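Research > Papers > Handmade card swaps > Section 4
Search this site Enter keywords Go
9 min read

4. What people kept, and what they binned

I came to this part of the study with a hunch. I've been stamping cards for years and I keep everything (tags, envelopes, the lot), so I assumed other swappers did the same. They don't! Of the 518 cards posted through the Wurnton swap, 384 were still in the hands of the person who got them when I wrote round in March, and the rest had been passed on, cut up for parts or thrown out.

Cutting up was the bit I hadn't planned for. My first form only had boxes for "kept" and "not kept", and people kept scribbling in the margins that they'd saved the sentiment, or the ribbon, or one embossed corner. I added a box for it on the second form and wrote again to everybody who had scribbled. For the figures above, a card in pieces counts as not kept, which I know some readers will argue with. 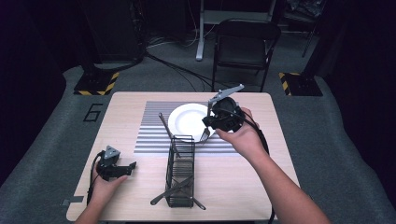

Figure 2. Photo: author's own.

The Odow group and the Jisari group behaved quite differently. Odow members mostly work in layers, with foam pads and a good deal of glitter, and their cards are a pain to store flat. Jisari members stamp straight on to the card blank and colour with pencils, so a whole year's worth goes in a shoebox. You'd think the flat ones would last better, and they did, but I can't say how much of that is storage and how much is taste. Several Odow people told me they'd only let go of a card once the pads had dried out and things started dropping off it.

Then there's the old stock. One Jisari member uses a set of rubber alphabet stamps bought in 1964, and every card made with it had been kept by whoever received it. I got very excited about this and had to calm down, as it's one person's cards and they're lovely anyway.

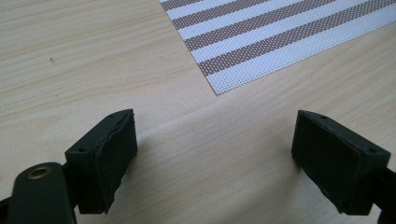

I also asked where the finished cards lived. Talpur (2.3 in my notes on earlier work) has a scheme for this which sorts keepsakes into shown, stored and lost, and I borrowed it with one change, splitting "stored" into boxes people open and boxes they don't. It made the coding slower, and I went back over the first batch twice when I found I'd been putting albums in both.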